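Teaching group moves pen task to remote control

14 Jun 2024

The teaching group at Nodilex has finished its first full set of remote-control demonstrations in simulation. The set has 327 demonstrations of one task, putting a pen into a mesh holder, and was recorded by three operators: Tia Blackburn, Wayne Bloxham and Kelly Staniforth. Each of them worked from the desk at the end of the Brullwood lab with the Flidov hand controller, watching the simulated arm on a monitor.

Readers of earlier issues will remember that the group began with hand guiding. The operator takes hold of a real arm near the wrist, moves it through the task, and the joint positions are saved as it goes. That works well for large motions such as wiping or pulling a drawer. It worked less well for the pen. People tended to lean on the arm in the last inch or so, and the recordings picked up small sideways pushes that had nothing to do with the task. Ruben Verbruggen, who looks after the training side, found that policies trained on those recordings copied the pushes.

With the hand controller, the operator's hand and the gripper are not in contact. Moving the controller moves the gripper, squeezing the trigger closes the fingers, and a foot pedal pauses the link so the operator can reposition a tired wrist. The motion is scaled down near the table, which gives finer control over the pen tip but makes everything slower. Kelly asked for the scaling to be put on a switch after her first day, and that change went in the same week.

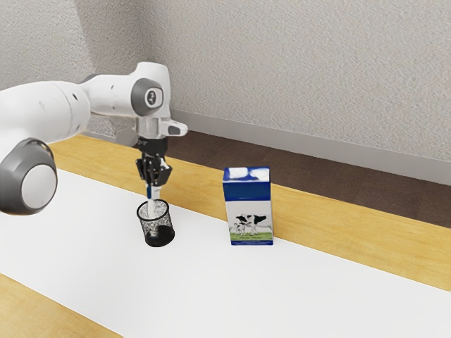

Most of the discussion in June has been over the approach. Wayne lines the pen up well above the rim and then comes straight down. Tia brings it in at a slant and straightens up as the tip goes in, the way most people would do it with their own hand. Both get the pen in. Ruben would prefer that all operators use the same approach, as a mixed set can leave the policy hesitating between the two. Tia's view is that the slanted entry copes better when the holder is close to something else on the table. For now the vertical entry is the standard one, and 36 of the slanted demonstrations have been kept aside in their own folder for a later comparison.

Operators also had to get used to judging depth on a flat screen. There is no feel through the controller when the pen touches the holder, so the only cues are visual. A second view from the side is available in the software and everyone ended up leaving it open. Shadows help too, and Bradley Mellor turned them back on after they had been switched off to save rendering time.

A few working notes for anyone signing up as an operator:

Sessions are now capped at 24 demonstrations. Past that point the recordings get longer and the pauses more frequent.

If you miss the rim, back off and try again in the same recording. Do not stop and delete it. Ruben wants the recoveries, and they are tagged separately.

Wait for the arm to settle before you open the fingers. Releasing while the gripper is still moving tips the pen against the side.

Save under your own initials. Several files from the first week are marked "test" and we still don't know whose they are.

The next step is to take the same task to the real arm in the Lightfoot room, again by remote control. Bradley is setting up the workstation there and expects the delay between hand and arm to be a little longer than in simulation – short enough to work with, but operators will notice it. Everyone who recorded in the first set will do a practice session before any data is kept. We plan to start with a small number of real demonstrations and see how far the simulated ones carry over before asking for more.

Operator slots are open to all staff and no experience is needed. The introduction takes half an hour. Put your name on the sheet outside the Brullwood lab or speak to Kelly.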